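Ziltar parallel gripper kit, reviewed after two months of use
Posted July 7, 2025

I bought the Ziltar to go on the arm I'm building in my garage. The kit is $149 and comes as flat black plates, linkages, two finger pads and a bag of screws. Assembly took me one evening. The printed instructions skip the step where the long link arms go on, so I put mine on backward and had to redo them.

There are 16 screws in the main body, and they take two different hex keys. Only one key is in the box. Put threadlocker on all of them. I didn't, and two backed out in the first week.

Before I let it near anything breakable I ran it in simulation. Ziltar supplies a model file that loads without trouble, and I set up a plain tall white box on a wooden base as the target. The link geometry agrees with my calipers. The friction values do not, and I had to lower them before the simulated grip behaved like the real one.
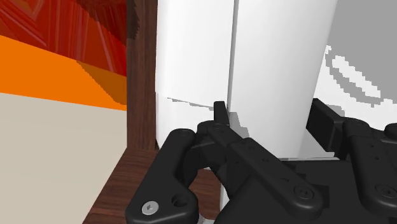

Most of my time went into approach angles. The fingers swing through an arc as they close, so the tips move forward a little on the way in. If you plan for a straight pinch, you will bump whatever you are reaching for. Gearóid Noonan at our shared shop told me to back the wrist off before closing, and that fixed most of it.

Grip is good on boxes and square stock. Round parts slip unless you add rubber to the pads. After about 2,000 cycles there is slight play in the left linkage — not enough to bother me yet.

I also looked at the Rellolau, which costs $395 and has force sensing. If you handle delicate parts, get that one. For moving blocks and cartons at home, the Ziltar does the job. Buy the second hex key when you order.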